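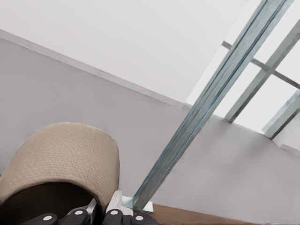 Leire Villanueva asks whether a demonstration with the wrist view tilted this far should be thrown out before training. Keep it. The learner needs steep views as much as level ones, provided the record passes the checks in 4.3.

Home | Setup | Recording | Export | Support

Rurkel Recorder Guide
Dec 17, 2018 — Hillent Documentation

Search this guide Go

4. Recording demonstrations in simulation

4.1 Before you start

1. Open the Lander scene browser and load a room.
2. Set the episode limit to 700 steps. Longer episodes are split on export and lose their task label.
3. Set the wrist view to Record. The setting returns to Off each time a room is loaded.
4. Type the task sentence in plain words, for example "pick up the slipper."

NOTE: One sentence per episode. Do not join two tasks with "and."

4.2 Recording an episode

1. Press Start and wait for the step counter to move.
2. Bring the gripper over the object with the fingers open.
3. Line up one finger on each side of the object before closing.

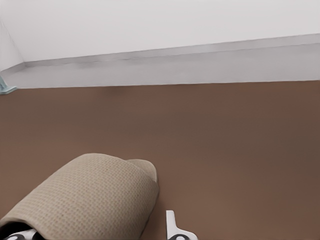

Figure 4-2. Wrist view, slipper on brown surface, gripper fingers at lower edge.

4. Close in small steps. Hold for 10 steps, then lift.
5. Press Stop. Mark the episode Good, Failed or Unsure.

CAUTION: Do not press Reset while the counter is running. The open episode is deleted and cannot be recovered.

4.3 Checking the set

Run the Zakharchenko filter on the finished folder. It removes episodes with missing views or joint data and leaves camera angle alone. In our reference set, 1,913 episodes went in and 1,511 were kept. Failed episodes that pass the filter are stored under their own label — they are used to train the success detector and must not be mixed with the Good folder.

If the filter stops with code 405, the task sentence is blank. Fill it in and run the filter again.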